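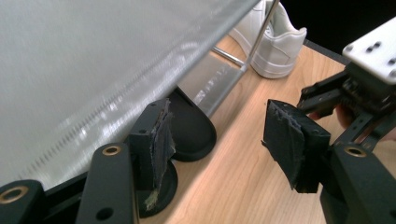
Keane 360 Feedback Kit for Team Leaders

Product code: 374
Supplied by Ullatport Workplace Learning

The Keane kit is a paper and online feedback program for people who supervise others. It is used by organisations that want their team leaders to hear from staff, peers and their own manager in one round, and to talk the results through with a trained facilitator afterwards. It suits first-time supervisors as well as managers who have been in the job for years and have never had structured feedback.

What is in the kit

Facilitator manual, spiral bound, with session plans and overhead masters
Leader workbooks, pack of 5
Rater questionnaires in sealed envelopes, with reply-paid labels
Online access codes for raters who prefer to answer by computer
Discussion cards for the group session
Report guide for the leader's own manager

The questionnaire covers delegation, running meetings, handling conflict, giving praise and correction, and keeping people informed. Each statement is answered on a 5-point scale and there is space for written comments at the end of every section. Written comments are typed up before they go into the report, so handwriting does not give anyone away.

How a round works

The leader chooses raters with help from their manager. We will not produce a peer or staff score from fewer than 3 completed questionnaires – smaller groups are folded into the overall result. Raters get two weeks to reply, and the facilitator can see how many have answered but not who said what. Reports are sent to the facilitator as a PDF file, normally within three working days of the closing date.

The leader then has a private session with the facilitator. The workbook is used before and after this meeting to choose one or two things to work on. A short follow-up questionnaire can be sent to the same raters later in the year.

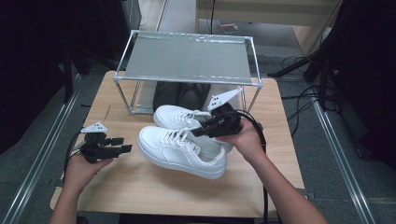

Ekby wrote to us after its first round that the supervisors got more out of the private session than out of the report itself, and that two weeks was too short for staff on rotating shifts. It asked for an extra week and would have liked the discussion cards in a larger print size.

The closing date can now be set by the facilitator when the codes are activated. Large print cards are available on request at no extra charge. Please allow for postage.

Who can run it

Facilitators need to have finished the Keane accreditation workshop or hold an equivalent qualification in feedback and assessment. The workshop takes two days and is held at our Ullatport training rooms, or at your own site for groups. The next site workshops will be booked for December. If you do not have an accredited person on staff, we can send one of our facilitators.

Using it with Zeltlow

Organisations already holding a Zeltlow team climate licence can load both sets of results into the same account. The two reports stay separate. Leaders see only their own feedback, and team results are shown to whoever holds the Zeltlow administrator login.

Price and ordering

The full kit is $2,000 plus GST and covers one group of five leaders. Extra workbooks and rater codes are sold separately. The facilitator manual is not sold on its own except to replace a lost or damaged copy. Purchase orders are accepted from government departments, schools and registered charities – all other first orders are by credit card or cheque.

Kits in the old blue binder can be exchanged for the current edition until September 30, 2011. Return the manual only and keep any unused workbooks, as the page numbers have not changed.

Unopened kits may be returned within 30 days. Access codes cannot be refunded once activated.

Related items

Keane leader workbooks, pack of 5
Keane rater codes
Zeltlow team climate licence
Accreditation workshop enrolment form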